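Why do we eat with forks and spoons?

Have you ever stopped halfway through your tea and wondered who thought of the fork? It's a funny little thing when you look at it properly, a tiny rake for your dinner! But people managed without one for a very, very long time, and plenty of people still do.

The first spoons were probably just shells, or bits of wood with a dip in them. Anyone who has tried to drink soup from their hands will know why they caught on. Spoons made by people in Egypt more than 3000 years ago have been found, and some of them were carved into lovely shapes. 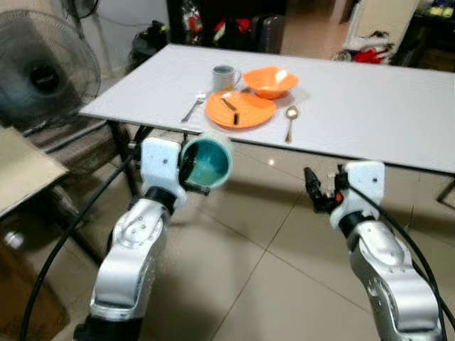 Words by Nidia Lozano
June 24, 2019

Forks took much longer to reach the table. Cooks had big ones for lifting meat out of the pot, but at dinner most people in Europe used a knife, a spoon and their fingers (clean ones, we hope). When small forks did arrive, lots of people thought they were terribly silly and fussy, and it took hundreds of years for everybody to get used to them.

In many homes today the fork goes on the left of the plate and the spoon on the right. In other parts of the world you'd be handed chopsticks, or a piece of soft flat bread for scooping, or you'd wash your hands well and eat with your fingers, which takes more skill than you might think.

Try this at home: ask a grown-up if you can lay the table tonight, and then find out how your grandparents ate when they were small. Did they have a favourite spoon? My grandad did, and he wouldn't touch his porridge without it.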